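Home Products Parcel Stations Service Parts Contact

Trenari Parcel Station: Two-Handed Sorting for Small Packing Rooms
May 22, 2022
By Humaira Durrani

When we first started talking with packing rooms about the Trenari, we expected the questions to be about speed. Mostly they were about wrists, shoulders and backs, and about who would still have a job to come in to. I have tried to keep that in mind while writing this page, so please forgive me if it wanders a little from the usual list of specifications (those are on the data sheet, and we're happy to mail you one).

The Trenari is a bench station with two arms and two five-fingered hands. It takes soft mailers one at a time, brings each one to the platform, and passes it along to the belt. Soft mailers are the hard part of this work, as anybody who has handled them through a long afternoon will tell you. They slump and fold, and the label has a way of ending up on the inside of the fold.
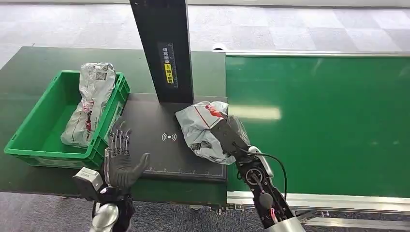 At our Stockdale customer, a mail-order hobby supplier, the sorting bench used to be staffed by 3 people on rotation, and everyone dreaded their turn at it. All of them are still there, I'm glad to say! They've moved over to returns and to packing the fragile orders, and they take turns keeping an eye on the station, filling crates and dealing with whatever it sets aside. It took the crew 2 weeks to feel easy with it, and there was a fair amount of grumbling in the first one, mostly over where the crates should go. We ended up moving the bench twice, and they were right both times.

The station works at ordinary table height and runs with the crates you already own, as long as the sides are low enough for the hands to clear. Setup is done by our Olport team, who stay through a full shift with your people before they leave. We ask that the folks who do the sorting now be in the room for that day, and not only the supervisor, as they know which parcels cause trouble.
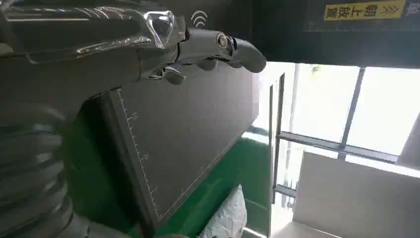 Does somebody have to stand beside it the whole time?
One trained person should be within earshot, but they can be doing other work nearby. The station stops and chimes when it has a parcel it can't settle, and clearing it is usually a matter of lifting the parcel out and pressing resume.

Training is included for up to 5 people, and further sessions can be booked through the service desk.

Related items
Jolach Crate Stand
Trenari Replacement Glove Set
Olport Service Plan
Moving Your Sorting Bench: A Short Guide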